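Ticket 336: Second folding cell, budget request
Raised by: Aqeel Siddiqui
Status: Waiting on purchasing (again)

Update, January 1, 2026

Reopening this, as the quote from Rana ran out in October while we were discussing whether we needed a quote. Purchasing at Nadau would like to know what two arms do that one cannot, and why "sundries" comes to more than the table.
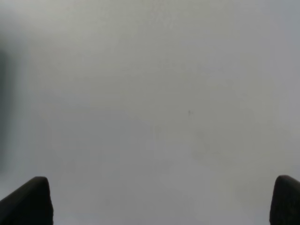
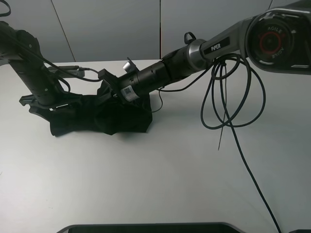
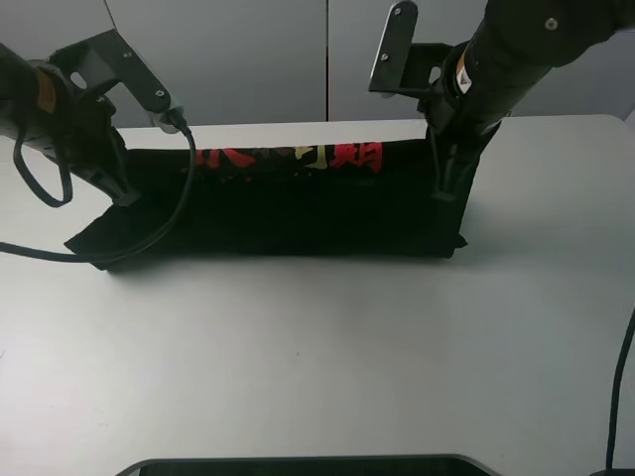 Fig. 1: wrist view, gripper open. Fig. 2: both arms at the black cloth. Fig. 3: black garment held at both ends.

Sundries means cables. Look at Fig. 2 and then tell me the cable line is padded. I have put down 13 spare leads and a bag of clips, and Trurkum can deliver both in 2 weeks.

On the arms: please don't approve one now and one next year. Fig. 3 needs a grip at each end, and half a pair folds nothing.

Gripper finger pads are missing from the Rana quote. Dusura lists them at 54 a set. I'd like four sets, and a line of their own so they don't get cut along with the biscuits.

Still open:
- new quote from Rana, pads included
- who pays for the wrist cameras (not my cost code, whatever the form says)
- delivery slot

Assigned to: purchasing
Priority: changed from High to Normal by purchasing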